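Section 4. Setting up the Vomora tankless water heater for first use

2,148 views 219 shares 14 comments

Read this section through once before you open any valves. It assumes the unit is already on the wall, the gas line or electrical supply has been connected by a licensed installer, and the isolation valves on the hot and cold sides are closed. If any of that is still to be done, go back to Section 3.

You will need a bucket, a flat screwdriver, a towel and a kitchen thermometer. Allow an hour, or a little longer in a house with more than one bathroom.

4.1 Flushing the cold line

1. Check that the unit is switched off at the wall. The display must be blank.
2. Place the bucket under the cold-side drain port.
3. Open the drain port a half turn, then open the main shutoff for the house slowly.
4. Let the water run until it is clear. Empty the bucket as often as necessary.
5. Close the drain port. Hand tight is enough.
6. Remove the inlet filter with the flat screwdriver, rinse it under a tap and put it back with the mesh facing the wall.

Note: In older houses the first water may be brown. If it is still brown after three buckets, stop and have the supply pipe looked at. Sediment in the heat exchanger is not covered by the Trindonex warranty.

4.2 Filling the unit

1. Open the cold isolation valve fully. The lever should be in line with the pipe.
2. Open the hot isolation valve the same way.
3. Go to the faucet farthest from the heater and open the hot side. It will spit and cough while the air comes out.
4. Leave it running until the stream is steady, then close it.
5. Repeat at every other hot faucet, working back toward the heater. Do the shower last.
6. Return to the unit and run a dry finger around each joint. Tighten any that are damp by a quarter turn.

CAUTION: Do not switch the unit on while air is still coming out of any faucet. Firing with air in the exchanger will damage it in seconds.

4.3 Switching on

1. Turn the power on at the wall. The display shows two dashes, then a temperature.
2. Hold the SET button until the number blinks.
3. Use the arrows to choose 120°F. Press SET again to save.
4. Open one hot faucet fully. The flame or element symbol should come on.
5. After two minutes, hold the thermometer in the stream. A reading a few degrees below the setting is normal – the pipe takes some of the heat.

If the symbol does not come on, the flow is probably too low. Clean the screen in the faucet and try another one before you suspect the heater. Code E3 means low flow, E5 means no ignition, and E7 means the outlet sensor is loose. Switch off, wait one minute and try again. After three failed tries, call your installer.

WARNING: If you smell gas at any point, do not touch the wall switch. Close the gas valve, leave the house and call the gas company from outside.

4.4 Balancing the bathroom

Most complaints in the first month come from the bathroom, where several fixtures share one branch of pipe. Asger Lauritsen of our Arville service desk recommends the following for any bathroom with a shower valve more than ten years old.

1. Run the shower at your usual setting for three minutes.
2. Open the cold side of the sink and wait. The shower may warm slightly.
3. Close the sink and flush the toilet. Check the shower temperature again.
4. If it rises sharply, close the toilet stop valve by a half turn and repeat from step 1.

The tank will refill more slowly after this adjustment. A pressure-balanced shower valve is the better long-term fix – ask for one that fits the Ladefoged wall plate if you already have it.

4.5 Records

Write the set temperature and the month of first use on the card inside the front cover. The unit will ask for descaling after 2,000 hours of firing. In hard water areas, do it once a year, in January or whenever you change the inlet filter. Section 5 gives the procedure.

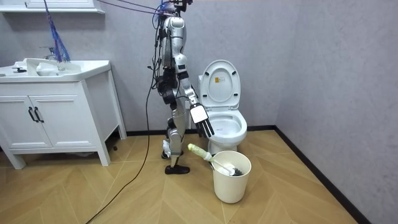

Keep the card with the unit if you sell the house, and leave the spare filter in its bag behind the cover.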